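How to wax a surfboard (and get the old wax off first)

A well-waxed board is a lovely thing to stand on, and it costs next to nothing. I learned to do it in the car park at Visdale from Rosaura Zapata, who has been surfing there far longer than I have and who took one look at my lumpy grey deck and went to fetch her comb. What follows is more or less her method, with a few of my own bad habits ironed out. Set aside half an hour, and bring something to drink!

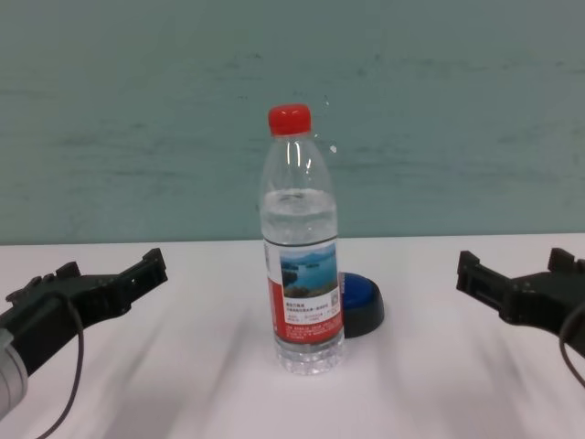
What you'll need

A bar of basecoat
A bar of topcoat to suit the water temperature
A wax comb with a straight edge
An old cotton cloth or two
A towel to rest the board on

Step 1: Soften the old wax

Lay the board deck up in the sun for a few minutes, until the wax goes dull and slightly smeary under your thumb. Don't wander off and have lunch, though — boards don't like being baked, and a dark one heats up very quickly indeed. In December I use a hairdryer on its lowest setting and keep it moving the whole time.

Step 2: Scrape it off

Hold the straight edge of the comb at a low angle and push from the tail towards the nose in long strokes. Wipe the comb on a bit of newspaper as you go, and please take the scrapings home with you (they get everywhere, and the sand at Visdale has quite enough in it already). Go gently over any dings. Rub away the last thin film with a dry cloth.

Step 3: Put on the basecoat

Move the board into the shade and let it cool right down. Rub the edge of the basecoat bar over the deck in straight lines, corner to corner, and then cross them the other way so you have a sort of diamond pattern. After that go over the lot in small circles, pressing fairly lightly, until you see little bumps coming up. It takes longer than you expect the first time, and your arm will ache a bit. On a shortboard, cover from the tail to a little forward of where your chest lies. On a longboard like my 9 foot Bruvwood, go all the way up to the nose if you have any hopes of walking there.

Step 4: Add the topcoat

Use the same small circles, but lighter still, just enough to coat the bumps without flattening them. Check the temperature range on the wrapper before you start. Warm-water wax goes hard as a candle in cold sea, and cold-water wax turns to butter in summer.

Step 5: Keep it fresh

Rub on a little more topcoat before each surf. If the deck feels slick halfway through the season, rake the comb's teeth across it in both directions to rough it up. My friend Fulvio Vitale strips his board back to nothing every 2 months, but I tend to wait until mine looks properly grubby, and then it's back to step 1.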